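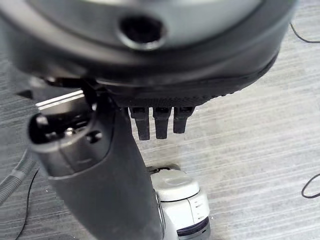

Drawing black things in pencil is one of my favourite jobs, and it scares people far more than it should! The trick is to sort your greys before you make a single dark mark. Take the smooth, lighter grey face up there with the thick black band round it: the band looks properly black because the paler grey is sitting right beside it. Squint until the small stuff goes blurry, and you'll start to see tones like that everywhere – in kettles, boots, wet slates, anything.

## What you need

- An HB, a 2B and a 6B pencil
- A putty rubber
- Smooth paper (I use a Flendska pad, but any smooth sheet will do)
- A scrap of the same paper to rest your hand on

## Make a tone strip

Draw a row of five boxes. Leave the first one white and fill the last with your 6B, as dark as it will go without denting the paper. Now do the middle box, and only then the two in between. Going end, end, middle is much easier than working along the row, and I wish I'd learned it before my first term at the Ellotbridge evening class.

Keep the strip next to you while you draw. I still have mine from that term, soft as cloth now and covered in thumbprints.

## Build up the dark

1. Sketch the outline lightly in HB.
2. Lay an even HB grey over everything except the brightest spots.
3. Go over the middle and dark areas in 2B, with short strokes that follow the shape.
4. Add the 6B last, starting in the deepest gaps.
5. Dab (don't rub!) with the putty rubber to lift any soft highlights.

Kazimiera Dudek, who taught us, made everyone stop after step three and walk to the far side of the room. Do try it – the drawing looks completely different from there.

## If it goes shiny

Too much pressure does this, mostly with the harder pencils. Dab off what you can, then put the 6B over it in light circles. Two or three thin layers will beat one heavy one every time.

Start with something small, and give it a whole evening if you can.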